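Oltine Schrank „Kisis" mit Schublade und Tür — Erfahrungsbericht nach ein paar Wochen

Geschrieben am 2019-11-06, Kategorie: Möbel / Stauraum 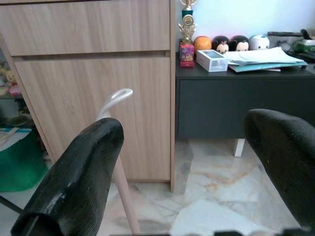
Oben Schublade, unten Tür, dazwischen die Griffnut. Helles Holzdekor.

Kurz vorweg, weil ich wenig Zeit habe: Ja, ich würde ihn wieder kaufen. Nein, nicht alles daran ist gut. Wer nur das Fazit will, ganz nach unten scrollen.

Gesucht hatte ich einen Schrank ohne Griffe. Klingt nach Luxusproblem, aber bei uns ist es eng, Stuhl direkt davor, und am alten Schrank bin ich mit jeder Strickjacke am Knauf hängen geblieben. Zwei Jacken kaputt. Also grifflos. Zur Auswahl standen am Ende der Kisis von Oltine und ein ähnlicher von Omport. Der Omport hätte 400 Euro gekostet, der Kisis 315. Plus Lieferung, dazu gleich.

Lieferung und Aufbau

Bestellt über Villalobos, den Möbelversand. Geliefert bis Bordsteinkante, stand so auch im Kleingedruckten, hab ich natürlich nicht gelesen. Zwei Pakete, eins davon so schwer, dass ich es allein nicht über die Schwelle bekommen habe. Treppe hoch dann zu zweit, mit Pause. Eine Ecke vom Karton war eingedrückt, innen zum Glück nichts. Styropor überall, noch Tage später.

Aufbauzeit: ein langer Abend. In der Anleitung steht 100 Minuten, das schafft vielleicht jemand, der ihn schon dreimal gebaut hat. Die Zeichnungen sind klein und grau auf grau. Bei Schritt 9 ist nicht zu erkennen, welche Seite der Rückwand nach vorne zeigt. Ich habs falsch gemacht und wieder auseinander genommen. Tipp: erst alle Teile auslegen und mit Malerkrepp beschriften. Die Aufkleber aus dem Werk fallen ab, sobald man sie schief anschaut.

Schrauben waren vollzählig, sogar ein Dübel zu viel. Inbusschlüssel liegt bei, taugt nichts, wird nach ein paar Drehungen rund. Eigenen nehmen. Akkuschrauber nur auf kleinster Stufe, das Material verzeiht nicht viel.

Optik

Helles Beigebraun, Holzmaserung. Auf den Produktbildern im Shop wirkte er gelblicher, bei uns ist er eher Richtung Sand. Gefällt mir besser so. An der Schublade läuft die Maserung quer, an der Tür von oben nach unten. Das haben manche in den Bewertungen beim Händler bemängelt, „sieht zusammengestückelt aus" schrieb einer. Finde ich überhaupt nicht. Gibt der Front etwas Ruhe, oben breit, unten hoch. Geschmackssache halt.

Glänzt kaum. Fingerabdrücke sieht man wenig, und bei uns wird viel angefasst. Kein Knauf, keine Leiste, nichts steht vor. Genau das wollte ich.

Die Griffnut

Der wichtigste Punkt, deshalb ausführlicher. Zwischen Schublade und Tür läuft waagerecht eine Vertiefung, da greift man rein. Nach oben für die Schublade, nach unten für die Tür. Man gewöhnt sich schnell dran — in der ersten Woche hab ich trotzdem ständig die Schublade aufgezogen, wenn ich die Tür wollte.

Was gut ist: Es gibt nichts zum Hängenbleiben, nichts zum Abschrauben, nichts, was wackelt. Die Kante innen ist sauber, ich hab mit dem Finger drüber gestrichen und keinen Grat gefunden.

Was nervt: In der Nut sammelt sich Staub. Und Krümel, keine Ahnung woher. Mit dem Lappen kommt man schlecht rein, mit einem weichen Pinsel geht es. Ich nehme einen alten Backpinsel. Mit langen Nägeln stelle ich mir das Aufmachen auch nicht lustig vor, kann ich aber nicht beurteilen, meine sind kurz.

Die Schublade

Breit. Geht über die ganze obere Front. Läuft ruhig, gedämpfter Einzug auf den letzten Zentimetern. Bei uns liegen drin: Papiere, Batterien, Klebeband, Geschenkpapierreste, der ganze Kram halt. Randvoll gepackt wird sie merklich schwerer und zieht nicht mehr ganz von selbst zu, da muss man nachdrücken. Der Boden biegt sich bei mir bisher nicht durch. Wer Werkzeug reinlegen will, sollte vielleicht eine Leiste unterschrauben.

Unterteilung gibt es keine. Schade, bei der Breite rutscht alles nach hinten. Ich hab zwei Schuhkartondeckel reingestellt, funktioniert, sieht blöd aus. Oltine verkauft einen Einsatz dazu, war mir zu teuer für ein bisschen Filz.

Die Tür

Große Front, entsprechend schwer. Scharniere dreifach verstellbar, und das braucht man auch. Nach dem Aufbau hing die Tür leicht schräg, man sah es an der Fuge. Eine halbe Umdrehung am unteren Scharnier, dann passte es. Nach zwei Wochen nochmal nachgestellt, seitdem Ruhe.

Sie braucht Platz zum Aufschwingen! Bitte vorher messen. Steht der Stuhl im Weg, muss er jedes Mal weg. Dasselbe mit Kabeln. Bei mir ist ein weißes Kabel vor der Tür, und wenn ich nicht aufpasse, schiebe ich es mit der Türkante vor mir her. Kabelclips sind bestellt, mal sehen. Das ist jetzt kein Fehler vom Schrank, aber bei einer Schiebetür hätte man das Problem nicht.

Innen ein Einlegeboden, in der Höhe versetzbar. Die Löcher sitzen für meinen Geschmack zu weit auseinander. Ordner passen, darüber bleibt Luft, die man nicht sinnvoll nutzen kann. Ein zweiter Boden wäre schön gewesen. Gibts einzeln, aber zum Zeitpunkt meiner Bestellung nicht lieferbar.

Unten drunter

Der Schrank schließt nicht bündig mit dem Boden ab, es bleibt ein schmaler Spalt. Pluspunkt: man wischt nicht gegen die Kante und das Material saugt sich nicht voll. Minuspunkt: für den Staubsauger ist er zu niedrig. Also entweder flacher Wischer oder ignorieren. Ich ignoriere meistens. Kleinteile verschwinden drunter, ein Lineal hilft.

Ausrichten ging gut, obwohl der Boden bei uns alles andere als gerade ist. Wasserwaage drauf, ein bisschen drehen, fertig. Wandbefestigung liegt bei und sollte man auch benutzen, gerade mit Kindern im Haus. Der Schrank ist hoch und die volle Schublade sitzt oben, da will ich kein Risiko. Dübel für Beton sind dabei, für Gipskarton nicht, da muss man selber in den Baumarkt.

Geruch

Die ersten Tage deutlich. So nach neuem Möbel eben, leicht süßlich. Hab alles offen stehen lassen und gelüftet, nach einer Woche war es weg. In der Schublade hielt es sich etwas länger. Empfindliche Nasen bitte einplanen und nicht gleich ins Schlafzimmer damit.

Alltag

Seit er steht, ist das Zimmer ruhiger. Was vorher auf Stapeln lag, ist hinter der Tür. Die Plüschtiere haben weiterhin ihr Regal nebenan, da gehören sie auch hin, in den Schrank wollte die niemand sperren. Alles passt sowieso nicht rein. Das Grüne links daneben steht auch immer noch da, und oben drauf landet nach wie vor, was keinen Platz gefunden hat. Ein Schrank räumt eben nicht selber auf.

Reinigung: feuchtes Tuch, trocken nachwischen. Einen Filzstiftstrich hab ich mit Spülmittel runterbekommen, hat gedauert. Kugelschreiber ging nicht ganz weg, sitzt aber innen an der Tür, egal. Kratzer in der Front bisher keine, die ich sehe. An einer Seitenkante innen ist beim Aufbau ein kleines Stück abgeplatzt, mein Fehler, zu fest angezogen.

Service

Einmal gebraucht. Eine Abdeckkappe fehlte, Mail an Oltine, nach vier Tagen Antwort, nach zehn Tagen war die Kappe im Briefkasten. Sogar fünf Stück. Freundlich, aber man muss Bestellnummer, Paketnummer und ein Foto mitschicken, sonst kommt erstmal nur eine Standardantwort. Villalobos selbst hat auf meine Frage wegen der eingedrückten Ecke garnicht reagiert.

Vergleich mit dem Omport

Den Omport hab ich nur im Laden angefasst, also mit Vorsicht. Die Schublade lief dort leichter, und es waren zwei Einlegeböden drin. Dafür Griffe aus Metall, die man nicht weglassen kann, weil die Löcher schon gebohrt sind. Damit war er für mich raus. Wem Griffe egal sind und wer mehr ausgeben mag, der sollte ihn sich wenigstens ansehen. Die kleine Variante vom Kisis, nur mit Tür, lag bei 200 Euro. Hatte ich kurz überlegt, aber ohne Schublade fehlt mir was.

Gut:
kein Griff, nichts steht vor
Schublade über die volle Breite
ruhige, helle Front, unempfindlich
Tür lässt sich sauber einstellen
Ersatzteile kamen ohne Diskussion

Nicht so gut:
Anleitung
Staub in der Griffnut
nur ein Einlegeboden
Tür braucht viel Platz nach vorne
Lieferung nur bis Bordsteinkante

Fazit

Für 315 Euro ein ordentlicher Schrank, der genau das kann, was ich wollte. Vier von fünf Punkten. Den einen ziehe ich für die Anleitung und den fehlenden zweiten Boden ab. Wer wenig Platz vor der Front hat, nochmal nachmessen und dann nochmal.

Nachtrag: Wurde gefragt, ob man die Tür auch andersrum anschlagen kann. Laut Anleitung ja, die Bohrungen sind auf beiden Seiten vorhanden. Selbst probiert hab ich es nicht.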